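Callico Galerie: Greifplanung am Blumentisch

Stand 12/9/22
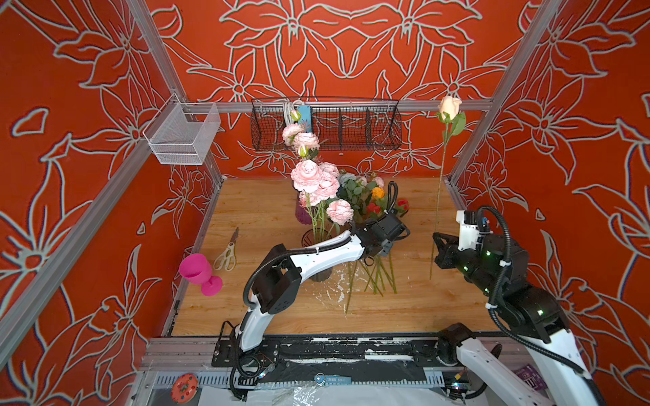
Zweiarmzelle mit Blumenaufbau. Der linke Greifer steht zwischen den Stielen nahe der Vase, der rechte zeigt zur Tischmitte.

Callico ist der Planer, mit dem wir bei Surnedia zwei Arme in einer gemeinsamen Zelle führen. Die Galerie zeigt den Aufbau für dünne, sich überlagernde Objekte. Blumenstiele eignen sich dafür gut: Sie sind schmal, liegen kreuz und quer und verdecken sich gegenseitig. Die Notizen zum Bild stammen von Afiq Wuisan, der die Wahrnehmung betreut.

Notizen zum Bild

Stiele auf dem Tisch: Das lose Bündel unter dem linken Greifer ist der schwierigste Bereich für die Segmentierung. Zoubi, unser Wahrnehmungsmodul, trennt einzelne Stiele über ihre Mittellinie und gibt pro Stiel höchstens 11 Griffkandidaten weiter.

Vase: Klarglas liefert kaum brauchbare Tiefe. Callico rechnet deshalb mit einem Ersatzzylinder, dessen Radius von Hand eingetragen wird – eine automatische Schätzung ist für Version 43 vorgesehen.

Einzelne Rose rechts: Der lange Stiel mit der pfirsichfarbenen Blüte geht als eigenes Hindernis in die Kollisionsprüfung ein. Die Blüte bekommt eine Kugel, der Stiel eine Kapsel.

Kabelführung: Die schwarzen Schläuche laufen im Bogen über die Greifer. Im Armmodell sind sie als zusätzliche Hüllkörper hinterlegt, seit November auch in der Selbstkollision.

Schere und Kelch: Beide liegen links auf dem Tisch und sind in der Szene als feste Körper eingetragen. Der Planer darf sie umfahren, aber nicht greifen.

Einstellungen

Planer: Callico, 2,000 Stützstellen pro Anfrage
Abbruch der Suche: nach 262 ms
Armkopplung: gemeinsamer Zeitplan, Vorrang links
Protokollformat: Sturnerus

Fragen zu den Parametern bitte an Afiq Wuisan, Surnedia.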